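Housekeeping Practice, Unit 4: Waste and Liners in the Guest Room
Course handout, Clokton Hospitality Certificate, May 2024

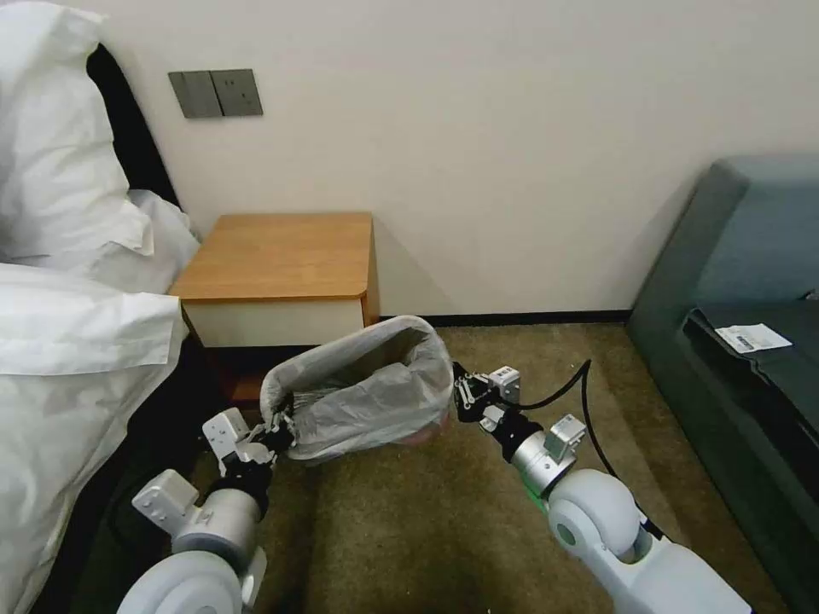
Students from the October intake asked why a whole unit is given to bins when beds get only two. Their point was that anyone can change a bag, and that the time would be better spent on corners and pillowcases. The reply is in the complaint figures from the Stokau training hotel, where a bin left unemptied or badly lined came up more often than a badly made bed.

1. Where the bin stands

In most bedrooms the basket goes on the floor by the nightstand, within reach of someone sitting on the bed. It should not block the drawer or sit under a trailing duvet. In a room still to be made up, the duvet may be hanging low beside the nightstand. Lift it clear first and do the bin before the bed. Clean linen should not be on the mattress while waste is being handled.

2. Taking the liner out

Look in before you touch anything. Do not push the contents down with your hand. Take the bag by the rim on two opposite sides, loosen it all the way round, then bring the sides together and lift straight up. A thin grey liner will split if it is pulled from one side only. Knot it at the basket. Carry it to the trolley away from your legs in case there is glass inside.

If the guest is staying on, empty only what is in the bin. Papers on the floor next to it are left where they are, or placed on the desk.

3. Wiping and relining

Wipe the inside and the rim, then the base. Check the carpet underneath for marks, and the skirting behind. Open the new liner fully before it goes in, press it to the bottom, and fold the rim over evenly. No more than 4 cm should show on the outside. Tuck any slack under the fold.

Liners at Clokton come from Clunier in rolls of 900. The small size is for bedrooms and bathrooms. Do not double them up.

4. Practical

Work in pairs, one bedroom each. Change the liner, wipe the basket, put it back in position and swap rooms to check. Use the Sarkar checklist, page 4, and write down anything you would send back. Bring the sheet to the next session.

Reading: course folder, section on room order, up to the table of cleaning cloths.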